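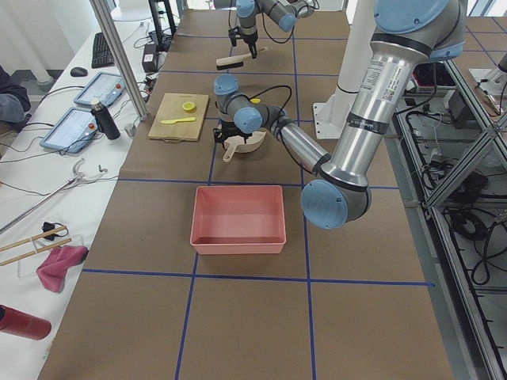 Two-arm sweep task, brush on one arm and dustpan on the other

Sweep demos — how much do you vary the start?

nunop_arms
Collecting teleop demos for a sweep-into-dustpan policy. Toy food on the table, brush, pan, pink bin for the dump. Have 90 episodes so far and the policy still freezes right before contact. Shuffling the objects by hand between takes but I think my layouts are all kinda the same. More demos or more variety? Running out of May here

K_Kovalchuk
Variety. Use the tape grid — pick a square for each object before the take, write it down. Otherwise your hands go to the same spots every time. Mine did.
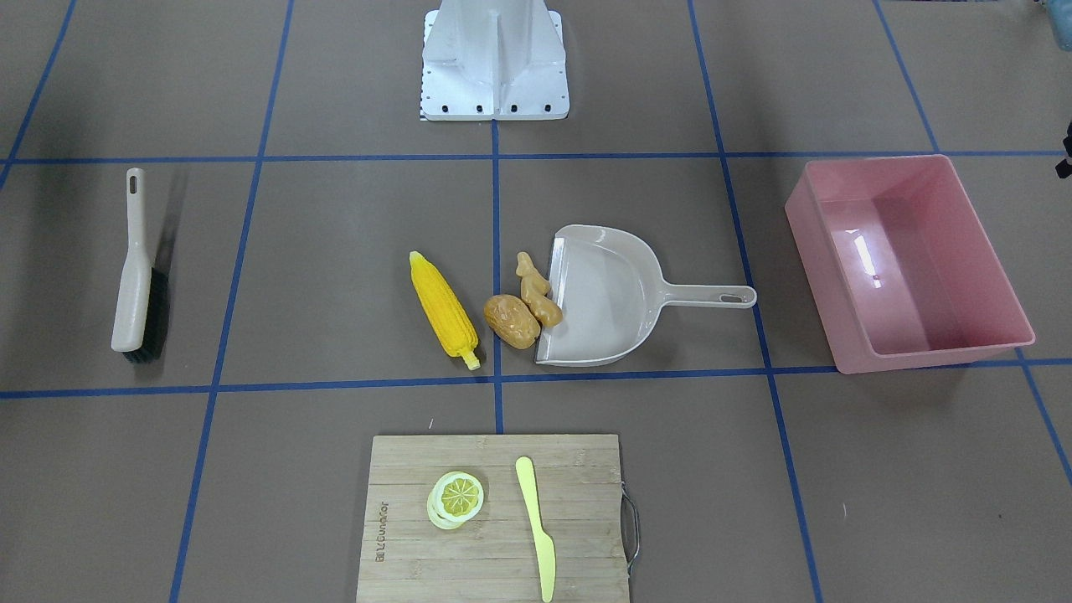
Re: Sweep demos — how much do you vary the start?

lagman_n
Disagree with Kyrylo. 90 is just low for two arms. We did a wiping task at Rosmont and randomizing early made it worse, operators got sloppy and every demo had a different approach angle. Lock the layout, get it to work once, then widen.

inna.m
^ depends who's driving. How many operators, Nuno?

nunop_arms
Two. Me and Tamara. She pushes slow and steady, I do short flicks. Brush stays flat when I carry it over, she tilts hers a bit

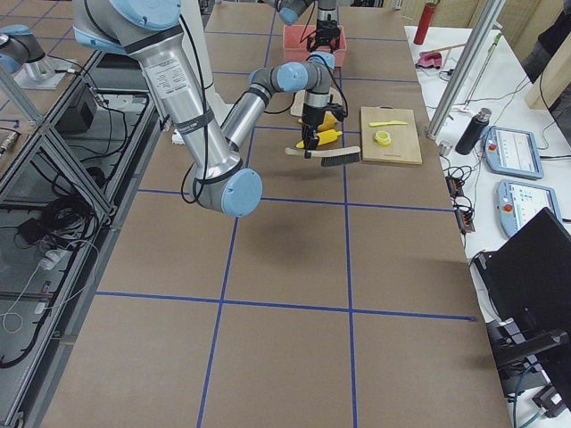
so thats probaly half the problem, two styles in one set. Could split by operator and train twice I guess

inna.m
Do that first. Cheap to check. Also look at pauses — we cut 17 episodes where the driver just sat there thinking and the freezing mostly went away

K_Kovalchuk
ok the pauses thing I agree with. Still say move the bin

lagman_n
After it works!!

nunop_arms
Trimming pauses tonight, then 35 new ones in one style. Will post numbers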